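Section 4: Setting Up and Running a Visitor Demonstration

4.1 Purpose

This section sets out how host staff are to prepare and conduct a demonstration of the Rikitz hand-held gripper during a visit or open day. It applies to the Woltari office and to any outside venue at which the equipment is shown. Operating instructions for the gripper itself are given in Section 2, and charging instructions in Section 3.

4.2 Before the visit

1. Confirm the expected number of visitors with the front desk. Groups of more than 11 are to be divided and received in turn.

2. Reserve the demonstration area for the full period of the visit, together with 30 minutes beforehand for set-up.

3. Check that each gripper opens and closes through its full travel. Any unit that catches or closes unevenly is to be tagged and returned to the equipment store.

4. Inspect the headset straps and harness buckles for wear. Wipe all surfaces that touch the skin with the cloths supplied in the kit. Do not use solvent on the camera modules.

5. Load the Panimow session software on the host computer and open a new session under the category "Visit". Sessions recorded under any other category will be added to the working archive and must be removed manually.

Note: Visitors must sign the recording consent form before entering the demonstration area. Forms are kept at reception. A visitor who does not wish to be recorded may watch from the seating outside the area.

4.3 Arranging the area

1. Place the host computer on a table that can be reached by the operator while standing. A round high table is suitable. Decorative items may remain on the table if they do not obstruct the operator's reach.

2. Set the equipment case low and to one side, with the lid accessible. Bags and coats should be stored in the cloakroom wherever space permits.

3. Run power from the nearest wall outlet to the power strip. Connect the host computer first, then the chargers.

4. Route all cables along the side of the area farthest from the entrance. Where a cable must cross a walking route, fit the cable cover supplied.

Caution: Cables on the floor are a trip hazard, particularly for a person wearing a headset. Visitors are not to be admitted until the operator has walked the full route and found it clear.

5. Fit the harness and headset to the operator. The harness is worn on the back in the manner of a backpack, with both shoulder straps tightened evenly. Adjust the headset strap until the camera module remains steady when the head is turned.

6. If a second operator is taking part, fit the second headset and agree on a working position for each person. Operators should be able to turn without striking one another or the furniture. 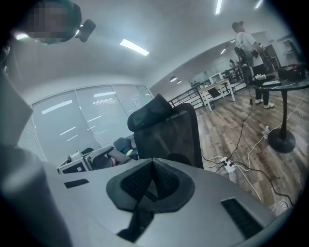
7. Start a trial recording of five seconds and play it back on the host computer. Check that the view from the gripper is clear and that the session counter has advanced.

4.4 Conducting the demonstration

1. Welcome the group and state where the emergency exits and washrooms are located.

2. Explain the task to be shown. The standard task is the transfer of small household articles from one tray to another. The Ruotsalainen sorting task may be substituted for technical audiences.

3. Have the operator carry out the task once at normal speed and once slowly. Questions are to be held until the gripper has been set down.

4. Invite visitors to handle the spare gripper, one person at a time. Long hair and lanyards must be secured beforehand.

Caution: Keep fingers clear of the gripper fingers while the trigger is held. Children must be accompanied by an adult at all times.

5. End the session in the software before removing the headset.

4.5 After the visit

1. Switch off the power strip before unplugging any equipment. Coil cables loosely and secure them with the ties provided.

2. Return any plug adapters to the small-parts pouch. Check the floor and the area beneath the table.

3. Enter the session number in the visit register, using the four-digit form without a comma. Session 1,482, for instance, is entered as 1482.

4. Report damage or injury to the site office on the same day. Completed consent forms are to be handed to reception in a sealed envelope marked with the session number.

Section 4 revised 10 July 2019. Replaces all earlier versions.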